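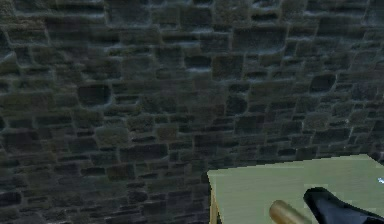 Fig. 1. Gripper and brass-colored cylinder at the edge of the table, home room.

Setting Up and Looking After the Simulated Arm Cell
Drestenmont summer projects, final report
Ga-eun Hyun, Spyros Balaskas, Ju-won Yeon
Supervisor: Nesma Abdel Rahman
2022-07-23

1. What we had to do

We took over the Gustance cell from last year's group. One simulated arm with a black gripper, one table, one furnished room. The job was to get it starting cleanly, fix the arm mount, fix the cameras, and write down how to keep it going. No learning part, that's Seung-woo Bae's project and he just needs a cell that doesn't fall over.

When we got it in April it loaded on Ju-won's laptop and nowhere else. File paths were typed in by hand. We moved them all into one settings file, which took an afternoon and should of been done before anything else.

2. Arm mount

The base was placed by typing numbers until it looked ok. Then somebody changed the table height and did not change the base, so the arm started every run with the wrist too low and the fingers already touching the tabletop. The physics engine does not like that. It pushes the two apart on the first step and the arm jumps.

Fix: the base height is now worked out from the table height. Change one, the other follows. We also moved the home pose up 14 cm and made the gripper start half open. After that, no jump in any of our start tests.

The joint limits were wrong too. The elbow limit was in degrees in one file and radians in the other. Spyros found it by reading both files side by side - the log gives you nothing, the elbow just stops short. Everything is radians now and the loader refuses a limit bigger than a full turn.

3. Objects and contact

Each object has a shape you see and a simpler shape the physics uses. For the mug and the remote the simple shape is fine. Bowls are the problem. The old setup wrapped each one in a closed hull, so as far as the gripper was concerned a bowl was a solid lump and nothing could be put inside it. 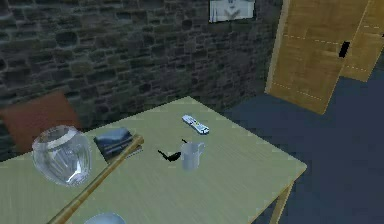
We split the bowl hulls into wedges around the wall plus a flat disc for the base. Slower to load but a thing dropped in stays in. The rod needed more friction, it kept rolling when the fingers closed. We raised the friction on the finger pads and left the rod alone, so that any new object gets the same pads.

Finger force was set way too high. At that setting thin objects got squeezed through the pads. Turn it down first if you see this, before touching the time step.

4. Room

The furniture is fixed, it has no weight and can't be pushed. The arm can still hit it though. We left collision on for the table and turned it off for the bed and the plant since the arm can't reach them from the mount and they cost time on every step. 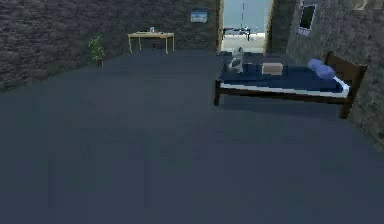
Fig. 2. Bed side of the room, plant and small table at left, doorway behind.

The small things on the bed stay in the file. Ga-eun wanted to delete them, Ju-won wanted them kept for later camera tests, they stayed.

5. Cameras

Camera poses are saved as a position and a rotation, and last year's group mixed up the order of the rotation numbers. Half the tools we use want the w first, the other half want it last. A camera with the order wrong still gives a perfectly good picture, just pointed someplace you did not ask for.
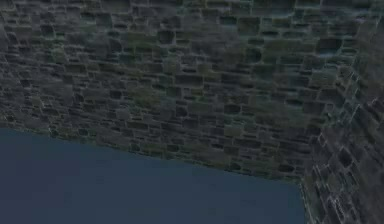

The camera check runs at startup now, one test render per camera, and a person has to look at each one before a long run. We tried to do it automaticly by measuring brightness and it did not work. A view of bare stone wall meeting the plain blue-gray surface, no arm in it at all, passes a brightness test easily. Looking takes a minute. If the arm or the table is missing and should be there, check the rotation order, then check which link the camera is attached to.

6. Looking after it

Before every session: load the scene, send the arm home, open and close the gripper, look at the camera renders.
After changing any object: run the drop test, 3 drops per object.
After changing the table: nothing to do for the base, but redo the home pose by eye.
Keep the log. Our longest run stopped at step 1886 with a full disk and we only knew because of the log.

7. Not finished

Gripper cable is not modeled. The wrist camera still shakes a little when the arm stops, we think it's damping in the last 2 joints but ran out of time. The settings file has comments for most lines, ask Spyros about the rest. Seung-woo has the current copy on the Jalel drive, use that one.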